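4.3 What the labor diaries can and cannot show

The claim that mulching cuts weeding time on small vegetable farms is repeated so often that few papers still give a source for it. Where a source is given, it tends to lead back to the Gornton diaries, in which farm households wrote down how long each member spent on each job. We went through the same diaries for the Varnivar plots and came away less sure than the earlier authors were.

The first difficulty is the unit. Households were asked to record hours, but most of them recorded tasks and filled in the hours later. Llorente, who coded the first set, treated an entry such as "weeded beans before breakfast" as a full early shift. Baloyi coded it as half a shift. Neither rule is unreasonable, and the published saving depends heavily on which one is used. Under Baloyi's rule the difference between mulched and bare plots shrinks to a size we would not want to build advice on.

The second is that mulching is work too. Straw has to be cut, carried and spread, and on the farms furthest from the road it was carried by hand. The diary form had no line for this. Some households wrote it under "land preparation," some under "other," and four left it out altogether and told us so when we asked. A comparison that counts the weeding saved and leaves out the carrying will favor mulch whatever the truth is. The Veltitz guide, still handed out to new growers, makes exactly this comparison and does not mention the problem.

Third, the households that mulched were not chosen at random. They had more straw, which usually meant they had more land under grain, and they were more likely to have an adult at home all day. Kyriakidis argues that matching households on plot size takes care of this. We doubt it. Two farms can have vegetable plots of the same size and very different numbers of hands to work them, and the diaries show that people who were at home weeded little and often, which keeps weeds down with or without straw. In six of the matched pairs the mulching household also had the larger family.

We tried to get around these problems by visiting 11 households during July and sitting with them while they filled in the form. This helped less than we had hoped. People were polite, and several plainly gave the answer they thought we wanted. One grower asked whether a low number or a high number would be better for us. Segura, who made most of the visits, noted that meals, visitors and trips to market broke up the day in ways the form could not hold, and that work done between other jobs – pulling a few weeds on the way to the hen house, for instance – was almost never written down by anyone. It is quite possible that this small, unrecorded work makes up a large share of all weeding. We have no way to say.

None of this shows that mulch fails to save labor. It may well do so, and the growers we spoke to mostly believe that it does. Our point is narrower. The diaries were designed to describe household days and have been made to answer a question about a single practice, which they answer badly. Echevarría reaches a similar view of the Thaweesak records, although she is willing to keep the estimates for the wet-season plots and we are not. Until carrying and spreading are timed directly, by someone other than the person doing them, we would treat any figure for hours saved as a guess. The tables in Section 5 therefore report tasks per household and leave hours out. 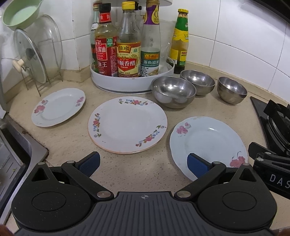

Figure 9. Kitchen counter with flowered plates, steel bowls and a tray of condiments.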